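Workshops > Kitchen and Home > Talks and Notes

Clearing the bench: speaker notes for a talk on packaging, piles and where it all goes

Last updated 24 May 2023

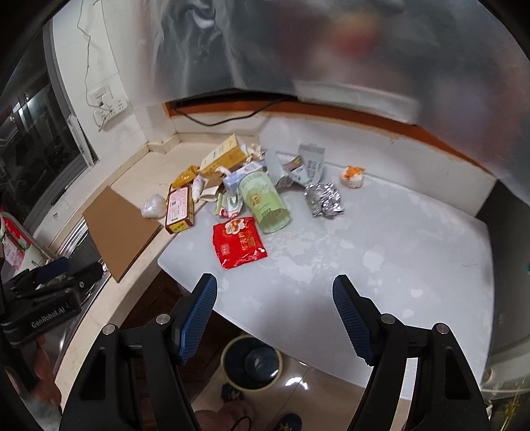

So, welcome, come in, grab a chair, and please keep your cup with you because I want it later. I'm going to talk for a bit under an hour about the pile. Everybody has one. Mine lives at the end of the kitchen bench where the counter turns the corner, and I've been fascinated by it for years, which I realise is a strange thing to be fascinated by!

(Wait for people to sit. Hand the bag of clean packaging along the front row. Let them rummage.)

Opening bit, keep it loose. Ask for hands up: who put something down on the bench this morning meaning to throw it out later? Hands stay up if it's still there. Enjoy this part. Don't rush on to the next heading just because the hands have gone down, people want to tell the person beside them what it was.

WHY CORNERS FILL UP

I kept a tally for the whole of April. Every bit of packaging that came to rest on my bench or table got a stroke in a notebook, and by the end of the month I had 439 strokes. Of those, 243 were things that had already been opened, emptied and finished with. The rest were still doing a job of some kind, a box with tea bags in it, a carton with two eggs left.

(Pause here. Write both numbers on the whiteboard, big.)

What I love about that is how ordinary it is. I wasn't having a messy month. I cooked, I had people around, I ate biscuits standing up. And well over half of what sat on my bench was rubbish that hadn't made the last metre and a half to the bin.

Corners do it worst. A corner is out of the way of the chopping and the kettle, so the first empty box goes there and bothers no one, and then the second box has a friend. If the corner has a wall behind it, things start to lean. Tall boxes lean beautifully. A tall yellow box propped on a slant at the back of a heap looks like it has been placed there on purpose, and I've walked past one for days believing it was part of the kitchen.

Flat cardboard is the other great leaner. Say a sheet of it goes up against the counter with one corner hanging down over the side. You mean to cut it up for the recycling. You need the big scissors for that. The big scissors are in the shed. Three weeks.

(Laugh usually comes at the shed. If it doesn't, carry on.)

THE FIVE-MINUTE SORT

Right, this is the practical bit, and it's the bit I get most excited about. Clear a space on the table first, an actual open patch, before you pick anything up. Work from the front edge towards the wall. The temptation is to grab the biggest thing at the back, and then the whole lot slides.

Stuff at the front tends to be the snack packets. Look at the table up on the screen: there's a red packet lying flat near the edge, a green container on its side just past it, a crumpled silver one over to the right of that. You could have those three sorted before the kettle clicks off.

My order goes like this:

Soft packets and foil wrappers first, into one bag. Don't fold them, don't smooth them out, just in.

Then anything that rolls. Tubs and cylinders end up on their sides, and they'll be off the table as soon as you brush past. Stand them up together at one end so you can look inside them all at once.

Boxes next. Open both ends, press flat, stack. Biggest on the bottom.

Tubes and small things with caps get their own moment. A little tube can hide in a heap of scraps and get swept out with them, and I've lost a perfectly good hand cream that way. Pick it up, give it a squeeze, decide.

Scraps of paper last. Torn corners, liners, receipts, the bit off the top of the other bit. Cup your hand, sweep them to the edge of the table, catch them in a bowl.

Then the cloth. A white table shows everything, every smudge and watery mark, and I've come around to thinking that's a point in its favour. On my old brown one I'd only find the sticky patch with my sleeve.

(Demonstration. Tip the bag out on the trestle table. Two people up from the audience, one sorting, one timing on their phone. Do NOT help. Last time I helped and it went slower.)

WHAT TO LOOK AT BEFORE IT GOES

I'm not a purist about this, and I'd hate for anyone to go home feeling told off. I do like people to turn a thing over once before it leaves their hand. Is there a lid of a different material? Is there a window in the box? Is it lined?

Crumpled foil packets are my favourite puzzle. Some that look like foil are plastic with a shiny layer on the inside. Scrunch it in your fist and open your hand. If it stays in a tight ball it's probably foil, and if it springs open it's probably the plastic sort. Everyone should do this now with something from the bag. It's very satisfying and it makes a terrific noise in a hall.

Rules on what goes in which bin differ from council to council, so I never give a list. Take the sheet from your own council, stick it inside the cupboard door at eye height, and put a circle around the things you buy every week. I had mine on the fridge for years and never read it, then moved it inside the door above the bin and looked at it daily.

Packets in a language you don't read are worth a word. Half my pantry comes from the Chinese grocer, I adore that shop, and I can't read most of what's on the boxes. The symbols are often enough to go on, and the material is the same material wherever it was printed. If there's a cooking instruction you want to keep, take a photo before the box gets flattened. I've had to guess at the timing on noodles more than once.

KEEPING THE CORNER OPEN

I've tried a few things and I'll tell you how I got on with each.

The first was the Gedora crate, the folding one with the slatted sides. Good depth, folds down well, takes flattened boxes standing on end like records. Small scraps fall straight through the slats. I lined mine with a paper bag and we've been happy together.

The second was a Pomano bench caddy. It's a neat little thing and the colour is lovely. It holds about one day of my household and then there's a pile next to the caddy, so I use it for tea bags and peelings now.

Then the Ranasinghe method, if you've come across it at one of the other workshops. Every box gets opened flat the moment it's emptied, by whoever emptied it, standing right there. I was sceptical! It took us a fortnight to get into it and there was some sighing. But a flat box on a bench looks like something waiting to be moved, and a box with its shape still in it looks like a box.

What I don't do any more is keep packaging in case it's handy. I keep two jars and two boxes. When a better box turns up, an old one goes. You'd be amazed how quickly you become picky about boxes.

(If running behind, skip to questions from here. If there's time, the Grememau story.)

The Grememau story: when we did the tidy-up day at the Grememau hall kitchen, the group before us had had a long afternoon tea, and the bench was covered from the wall to the tap. Wrappers, cartons, bits of clear plastic bag, the lot. I'd planned to start with a talk. I took one look and said let's just do it, and we had the table clear and wiped before I'd have got through my first page. People chatted the entire time. One woman found an unopened packet of ginger biscuits at the bottom and we had those with our tea.

So that's the other half of my advice, do it with company if you can, and check for biscuits.

QUESTIONS I GET, SHORT ANSWERS

Do I rinse? A quick swish in the washing-up water at the end. Not a full wash.

What about sticky labels? I leave them on.

Rental with no room for a second bin? Hook on the inside of the laundry door, sturdy bag, empty it when you take the washing out.

Kids? Give them the boxes to stamp flat. Shoes on.

What if my partner is the pile? I leave that one to the floor, it's always lively.

(Now the cups. Everyone turns theirs over and checks the bottom for a symbol. Paper ones to the left table, anything else to the right. Collect the bag from the front row and thank the kitchen before packing up the trestle.)

Comments

Did the foil scrunch test at home with the whole family and now there's a ball of it on MY bench. Great session though.

Could you put up the name of the crate again? My handwriting says Gedoor or Gedova.

Came for the morning tea, stayed for the whole thing. I've put the council sheet inside the cupboard door and have already discovered I had two things wrong.

We've got the same trouble with cardboard leaning on the end of the counter. Moved the big scissors in from the shed and that fixed it.

Is there a version of these notes in larger print? Mum would like a copy.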